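**Cell rules: what changes from November**

In the last issue we promised to print the new rules for the picking cells at Helura, and they are ready now. They are short on purpose. The old document had 1259 lines, and I think very few of us ever read it to the end.

The text was prepared together with Wosari, who will use the same rules at their own site. We agreed on eight rules. Four of them concern the person who stands at the cell:

- Before you put a hand in the bin, stop the arm and wait until it stands still. A slow arm is a moving arm.
- Whoever enters the reach of the arm carries the teach pendant.
- Clamp the bin before the first cycle and check the clamp again after every change of bin.
- Look at the cables and hoses at the wrist before each shift. If one is rubbing or pulled tight, write it in the log and do not start.

The other four concern programs and records, and they are in the shared folder under Nerneo.
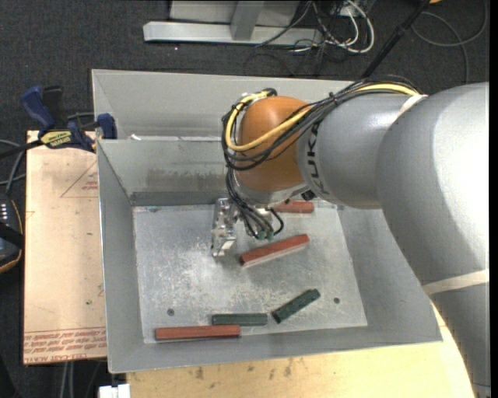

Ševčík wrote to us after reading the draft that the rule about the clamp is good but comes too late in the list, and that a bin which can slide is a bigger danger to the program than a tired operator. He would also like the bin position to be measured again each time, with the value written down. We discussed this for a long time. For now the order stays as it is, but the measuring was added to the record sheet.

One more point, about the log. Please write what you saw and at what time, also when it seems small. "Hose touches the joint at 4 turns" is useful — "hose strange" is not. The person on the next shift cannot guess what you meant.

The rules hang next to each cell door, on one page. When you have signed the sheet, leave it in the tray by the door. Comments are welcome until the end of the month, and short ones are read first.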